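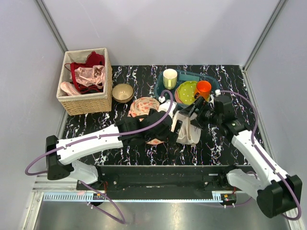
Home Products Manuals Spares Contact

Stuvus Quiz Buzzer Set — Section 2: Setting up before a show
March, by Boglárka Vass

Read this section before you connect the desk unit for the first time. It covers placing the desk unit, pairing the buzzers, setting the answer clock and running a sound check. Scoring is covered in the next section.

You will need the desk unit, the mains adaptor, up to nine buzzers and the host's remote. If you want the scores on a television, you will also need the video lead.

Placing the desk unit

1. Put the desk unit on a firm, level surface where the host can reach it. The speaker faces forwards, towards the players.

2. Plug the adaptor into the socket marked POWER, then into the wall. Use only the adaptor that came with the set.

3. Slide the switch on the back to ON. The front light shows amber while the unit starts and turns green when it is ready.

CAUTION: Tape down any lead that crosses the floor between the host and the players. Contestants stand up quickly when they win.

Note: If you have the older Gralport desk unit, the power switch is on the left side and there is no amber light. All other steps are the same.

Pairing the buzzers

The buzzers leave the factory unpaired. Pair them in the order your players will sit, as the first one paired becomes Player One on the score display.

1. Pull the plastic tab from the battery cover of each buzzer.

2. Hold down PAIR on the desk unit until the green light flashes.

3. Press the first buzzer once. It lights up and the desk unit gives a short beep.

4. Repeat with the other buzzers. You do not need to press PAIR again unless the light stops flashing.

5. Press PAIR once to finish.

If a buzzer doesn't light up, move it closer to the desk unit and try again. A buzzer that still won't pair usually needs a new battery. Fit the battery with the plus sign facing you.

Team play: to let several buzzers answer for one team, pair them as above, then turn the mode dial to TEAMS. Players One to Four are the red team and the rest are the blue team. When one member of a team presses, the whole team is locked in and the other side must wait.
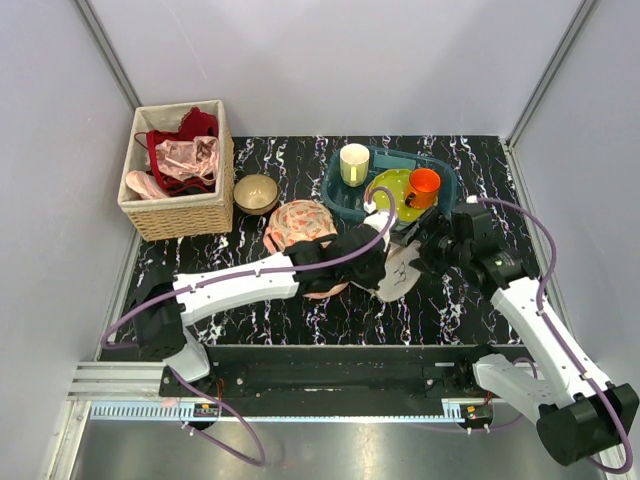
Basket of garments, small round bowl and teal-blue tub.

Setting the answer clock

The clock starts when a player buzzes in. It is set to 5 seconds when new, which suits quick questions of the sort used on most television quizzes. For longer puzzles or musical rounds you may want more.

1. Press CLOCK on the host's remote. The current time shows on the desk unit.

2. Use the arrows to change it. The longest setting is 62 seconds.

3. Press CLOCK again to save.

Note: The final round has its own clock. Hold CLOCK until the letter F appears, then set it in the same way. The thinking music fades out when this clock runs down — you cannot change the tune, but you can turn it off under SOUND.

Sound check

1. Ask every player to take their place with a buzzer.

2. Press TEST on the remote. Each player buzzes in turn, and the matching number should light on the desk unit.

3. Have two players press together. Only one number should light. If both do, switch the unit off, wait a moment and pair the buzzers again.

4. Set the volume so that the host can be heard over the wrong-answer tone.

CAUTION: Do not run the sound check at full volume with a player's ear close to the speaker.

Using question packs

Balogh and Grosau question cards both fit the tray on top of the desk unit. Place them face down with the category strip towards the host. Sets of your own cards should be cut to the same size, or they may catch when you draw them.

Keep the tray cover closed until the first question. Press START to clear the test scores and begin.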